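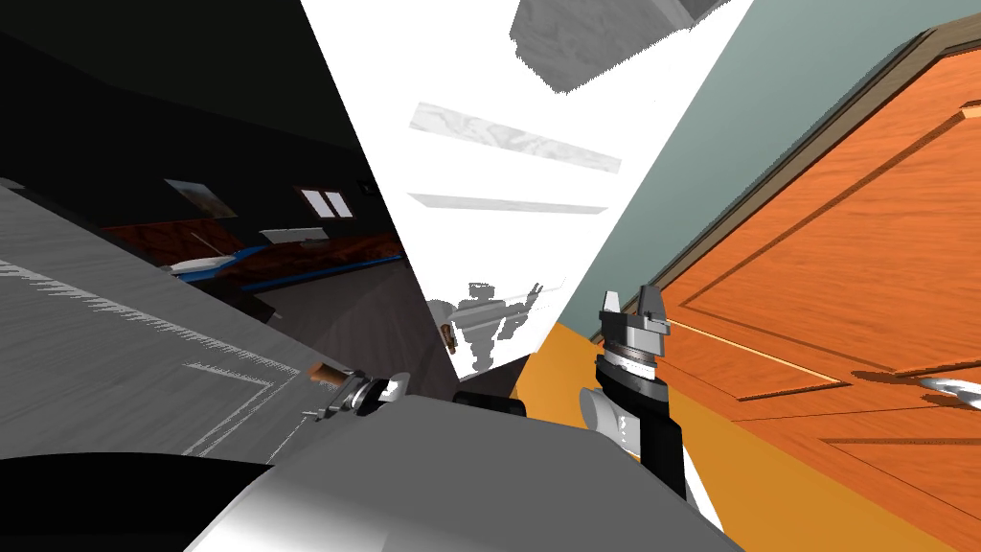

图4 仿真环境中的一次双臂操作，机器人自身视角。左夹爪位于带木纹的灰色平面一侧，右夹爪指尖朝上。

4.3 随机化场景是否真的带来了泛化

前两节给出的总体成功率容易让人得出一个过于乐观的结论：只要在仿真里把房间的布局、材质和光照换得足够多，双臂策略就能学会忽略背景。相关工作中这一说法已被反复引用，我们最初也是按这个思路设计Skendell环境生成器的。本节的结果使我们对此有所保留。

先说明数据。训练集由1659条双臂轨迹组成，全部在仿真中采集，场景由Skendell按模板拼装，墙面、门、架子、台面的材质与朝向各自独立抽样。视角同样经过扰动，包括较大的滚转角，因此策略收到的画面常常是倾斜的，墙、门和台面以斜向色块的形式出现，如图4。评测集另取34个训练中没有出现过的场景模板，物体为小型圆柱体，任务是由一侧夹爪夹持并移至指定位置，另一侧手臂在此期间须保持避让。

我们比较两种策略。其一为Brastico，即第3节所述的视觉运动策略，输入仅为自身视角图像与关节角。其二为Ayaaba，网络结构相同，但训练时固定使用单一房间模板，仅保留视角扰动。若随机化房间外观确有其宣称的作用，Brastico在新模板上应当明显占优。

从总成功率看，确实如此。但把失败逐条归类之后，差距的来源与预期不符。Ayaaba的失败多数发生在抓取之前，手臂向错误的高度伸出，这可以归因于背景与台面对比度的变化。Brastico很少犯这类错误，它的失败集中在抓取之后：物体已在指间，策略却长时间停在原处，或者令另一侧手臂抬起并进入本应避让的区域。换言之，外观随机化改善了“找到物体”这一步，对双臂之间的协调几乎没有可以辨认的帮助。文献中常把两者合并为一个数字报告，我们认为这种做法掩盖了问题。

图4所示的构型有助于理解后一类失败。左夹爪处有一个浅棕色、形似软木塞的小圆柱体，仅凭这一视角，很难判断它是被夹住还是仅与指面接触。我们在标注中也遇到同样的困难：两名标注者对单张图像的接触状态判断经常不一致，只有参考仿真器输出的接触力后才能统一。策略得不到这一信号，却被要求据此决定下一步动作。指望更多种墙面和门板来弥补这一缺失，理由并不充分。

阴影是另一个值得怀疑的因素。图4中央的白色墙板上有一片灰色暗影，轮廓近似机器人或其手臂。在光源位置随机抽样的设置下，这类暗影的形状与手臂真实位姿之间的关系随场景而变，我们原以为策略会因此学会不理会它。为检验这一点，我们在评测时关闭阴影渲染，其余条件保持不变。Brastico的抓取阶段表现基本没有变化，避让阶段的表现却变差了。一种可能的解释是，策略把阴影当作另一侧手臂位置的间接线索在使用。这个解释与现有结果相容，但我们没有做进一步的干预实验，不能排除渲染器在关闭阴影时同时改变了整体亮度所造成的影响。读者应把它看作一个待检验的猜测。

关于训练量，有必要回应一种常见的辩护，即协调能力不足只是数据太少。我们把轨迹按原分布扩充到4000条，重新训练Brastico，训练步数按比例增加。抓取前的失败进一步减少，抓取后的失败占比反而上升。这不等于说更多数据无用，因为扩充的轨迹出自同一个脚本专家，而该专家在避让阶段的动作本身就相当单一。更大的数据集在这里主要重复了同一种行为。若改用遥操作数据，结论可能不同，本文没有证据支持任何一方。

上述分析还受到评测方式的限制。首先，34个模板虽然未在训练中出现，但与训练模板共用同一个材质库，称之为“分布外”是勉强的。我们在初稿中使用过这一说法，Tadhg Noonan在内部审阅时指出，换一扇门的颜色和换一个房间不是一回事，我们接受这一批评，现统一改称“未见模板”。其次，每种策略只用了2个随机种子。两个种子之间的差异在抓取阶段很小，在避让阶段则大到足以改变部分模板上的排序，因此表3中逐模板的比较不宜过度解读，本节的论断仅依据失败类型的整体分布。再次，成功的判定由仿真器自动完成，只检查物体终点位置和是否发生碰撞。复查录像时可以看到，有些被记为成功的轨迹中，右臂从物体近旁擦过，距离小到在实体机器人上很难让人放心。

最后是向实体迁移的问题。我们在Eltport平台上做过初步尝试，由于夹爪指面材料与仿真模型不同，摩擦参数需要重新标定，结果尚不足以列入正文。因此本文不对迁移效果作任何声明。就仿真结果而言，较稳妥的表述是：在共用材质库的前提下，外观与视角随机化减少了定位错误；它对双臂协调的作用，在目前的种子数和专家数据下没有得到证实。第4.4节将在输入中加入接触信号，考察抓取后的停滞是否随之减少。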